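4 Apr 2021
By Sakda Sangkhawat

Brurkunell opened the doors of its robot workshop in Requena to the public last week, for the first time after the move from the old building. The company received 181 visitors during the day, in small groups of nine.

The main demonstration was with Hendivow, the sorting system which the company develops for small warehouses. Visitors could follow the work from close by and also on a screen, where the view from the wrist of the robot was shown. Many people stayed longer at the screen than at the robot itself.

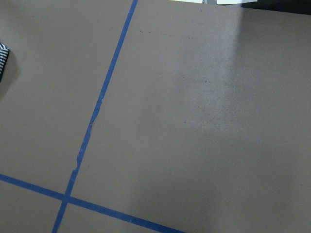
Photo: Brurkunell

Blue tape divides the gray-brown work surface into areas, and two of the strips cross each other. Ákos Kocsis, who leads the demonstrations, explained that the team prefers tape to painted lines. "We change the layout very often," he said. "With tape it takes a few minutes, and we can start again." One stretch of the tape looks quite worn at the edges, and a child in the first group asked if the robot had eaten it. Mr. Kocsis answered that it has no teeth.

There were also questions about light. The lamps overhead make a pale reflection on the surface, and the team spoke openly about this problem - a bright spot can hide a small object from the camera.

In March the company made 200 test runs with Hendivow, and it plans another 200 before summer. A second open day, with the smaller Randden model, is in preparation. Entrance will again be free, but visitors must register in advance.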